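Handtücher fusseln nach fünf Wäschen immer noch

Waschbaer70
Wir haben im April neue Frotteehandtücher gekauft, Marke Hadby, 600 g/m². Die dunklen fusseln auch nach fünf Wäschen noch stark. Bei 60 Grad gewaschen, kein Weichspüler, danach Leine. Hat jemand einen Rat?

kernseife
Weichspüler weglassen ist richtig. Trommel nur halb voll machen und mehr Wasser zuschalten. Und nach dem Trocknen kräftig ausschütteln.

Morkville_Nord
Sehe ich anders. Ohne Trockner bekommst du die losen Fasern nie raus. Zweimal durchlaufen lassen, Sieb leeren, fertig.

Waschbaer70
Trockner haben wir keinen. Dunkelbraunes Frottee und Fusselrolle:

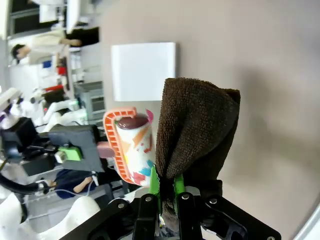
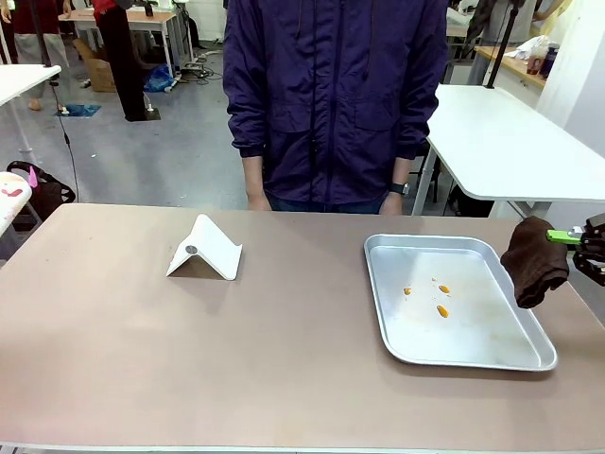

Im Laden hieß es, das gebe sich nach drei Wäschen. Bei den alten von Costico war das auch so -- die waren allerdings dünner.

kernseife
600er Ware braucht eben länger. Ich würde noch drei, vier Wäschen abwarten und sie getrennt von Hemden waschen.

lotte391
Essig ins Spülfach hat bei mir geholfen. Ein halbes Glas reicht.

Morkville_Nord
Essig greift auf Dauer die Dichtungen an. Dann lieber in den Waschsalon und dort den Trockner nehmen.

lotte391
Meine Maschine läuft seit Jahren damit -- die Dichtung ist noch die erste.

Waschbaer70
Danke. Ich probiere es erst mit halber Trommel und mehr Wasser, den Essig lasse ich vorläufig weg.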